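Progress report: the cable sorting task, second quarter of the grant
Prepared for the Fustitz fund

Hi all,

First off, thank you for the patience with the last report, which was mostly me complaining about deliveries. This one has real work in it! I'll go through what we've been doing with the money, where the numbers stand, and what I'd like to do between now and September. The spending sheet goes to you separately, same as before.

Quick reminder of the question you're paying us to look at: can a machine take over the dull little jobs that eat up a person's day, at home or in the back of a shop? We picked four chores for the Skirnemham study. Folding dish towels, loading a shelf, wiping a counter and sorting power cords. Towels and shelves were covered last time. Wiping is on hold until we get a better sponge holder (long story, and a boring one). So this quarter was nearly all cords.

I know cords sound like the easy one. I thought so too when I wrote the proposal. Anybody who has run a repair counter or has a junk drawer knows the job: you've got a heap of cords in a box, and you want one cord out, coiled up and put in another box so it can go back to a customer or onto a shelf. A teenager can do it while looking at a phone. For the robot it is by a long way the hardest thing on our list, and I've come to really like it for that reason.
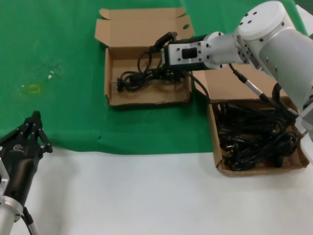 Cable task: the gripper over the single coiled cable, with the full box to its right.

The trouble is that a pile of cords has no edges. With a towel you can find a corner. With black cords on top of black cords, the software has to guess which loop belongs to which plug, and if it guesses wrong it pulls and half the pile comes along. We lost a lot of time early on to exactly that. The fix that helped most was teaching it to go for the plug end first, lift slowly, and stop if the weight on the wrist climbs too fast. Then it gives the cord a small wiggle and tries again. It looks silly, but it's what I do at home, so I can't really make fun of it.

Now the numbers. We ran 1,681 attempts this quarter. On a loose pile, where the cords have just been dropped in, we get one cord out and into the other box on 80 percent of tries. On a tight pile, which is what a real box looks like after it's been carried around a while, that drops to 70 percent. A failed try mostly means a second cord came along for the ride, and once in a while the cord hung up on the box wall. Time is the weak spot. A single cord takes around 18 seconds on a good run, and I can beat that easily with one hand. You did ask me to be plain about this, so: if you ran a shop, you would not buy this yet.

I do want to stick up for it a bit, though. A shop doesn't always need fast. If the box gets sorted overnight and somebody comes in at 7 a.m. to a neat shelf, who cares if it took hours? What matters there is whether it can keep going without a person standing by, and that's where I'd like to put our effort next.

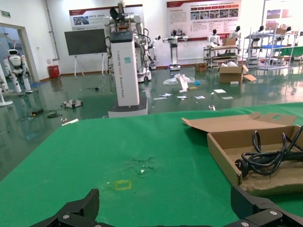
To get there we need two things to improve. One is recovery, meaning what the arm does after it messes up. Right now, if a cord drops between the boxes, the program usually gives up and waits for me, and a machine that waits for me is no help at night. The other is coiling. Putting a cord down in a box is fine, but putting it down in loops that stay put is a different skill, and so far we've only got it working with the stiffer cords. The soft, thin ones spring open or flop over the side. I've tried two ways of doing the last loop and I'm not in love with either.

We also tested the Zumarix planning software on this task, as promised. It's good at choosing where to grab and slow at changing its mind, so we're keeping it for the first grab and using our own code for the rest. The Jireš data set has been a big help with towels and almost no help with cords, which makes sense when you look at what's in it.

On budget, we're a little under on parts and a little over on hours. I'd like your okay to move some of the parts money across so we can run the long unattended tests. If that's fine with you, just reply to this and I'll send the revised sheet.

Still to do before the next report: the overnight runs, a mixed box with thick and thin cords together, and the wiping chore, assuming the sponge holder shows up.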